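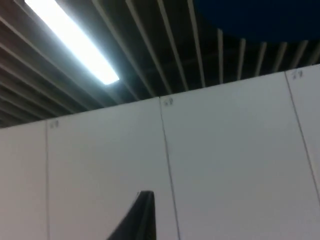
Clorneck open day, 2026-10-08

I went to Clorneck because the invitation promised "a room in a morning", and I have been fitting out rooms long enough to want to see that. The claim is that a bare corner of a warehouse can be turned into a usable white-walled room before lunch, by two people, using panels from Vendon and no plasterer. Vendon makes the panels, Candetti sells the system, and Clorneck has the building where they show it off. Who you ring when a door sticks was a question I put to two different people, and I got two different answers.

The drive out is dull and the signs give up at the last roundabout. Parking was fine. Coffee was from an urn and there were biscuits until half past ten.

The talk came first and went on too long. We were told that 958 of these rooms have been put up, which sounds like a lot until you ask what counts as a room. A screen along one side of an office counts, apparently. So does a booth at a trade fair that came down the same week. I asked how many were still standing after a year and was told they would get back to me. I left my card.

Then the panels themselves, which is what I had come for. I will say straight away that the wall looks better than I expected. The surface is smooth and matt, a pale greyish white, and it doesn't throw the strip light back at you as the shiny boards do. If you have ever tried to work all day in a room lined with gloss panels you will know why that matters. From across the floor it is a decent, quiet wall.

Close up I was less sure. The seams show as thin dark lines running the full height, and there is no cover strip. The man giving the tour called this "honest jointing". I would call it a gap. Whether it matters depends on what you want the room for. In a stockroom, I wouldn't care. In a treatment room or anywhere food is handled I would want to know what gets into those lines and how you get it out again, and the answer, "a damp cloth", didn't satisfy me or the woman next to me, who runs a bakery.

There are also small handwritten marks left near the tops of some of the panels, in pencil or something like it. One of them could be a two-digit number, though it was too faint for me to swear to. I took them for fitting marks and was told I was right: the panels get numbered at the depot so they go up in order. Fine, and sensible. But this is the show wall. If the marks haven't been rubbed off here, they won't be rubbed off at your place either, and I would put it in writing before I paid.

The ceiling is slatted and has nothing to do with the panels, as far as I could find out. I mention it because half the people there were looking up and assuming it came with the kit. It doesn't. Candetti will sell you a lid for the room as an extra, and the price list handed round didn't give a figure for it. Without one, you have a set of walls and whatever your building already has overhead, noise included. I stood inside and could hear the urn being refilled.

On cost: the leaflet says the starting price is 2,000, before delivery. That buys a short straight run with no door and no power. By the time you have added a door, a corner, sockets and someone to fit those sockets, you are paying more than I would pay my usual joiner, and he would fill the seams. Where the system might win is if you have to move. They say the panels come down and go up again without damage, and showed us a stack waiting to be reused. The stack looked tidy. I didn't see one being taken down, and the timetable had no slot for it.

As for the room in a morning — it was already up when we arrived. There was a film of it being built, speeded up, with music.

A second hall had a display from Srithong, who make the shelving that hangs off the panels. The card on it said each bracket is good for 200 kilos. I asked what the panel was good for, seeing as the bracket is only screwed to the panel, and was pointed back towards the Candetti desk. There was a queue, so I had another look at the joints instead.

Would I go again? Possibly in January, when they are running the same day with an actual build, or so the sheet by the exit says. Book early, eat before you go, and take a spirit level. I forgot mine and regretted it.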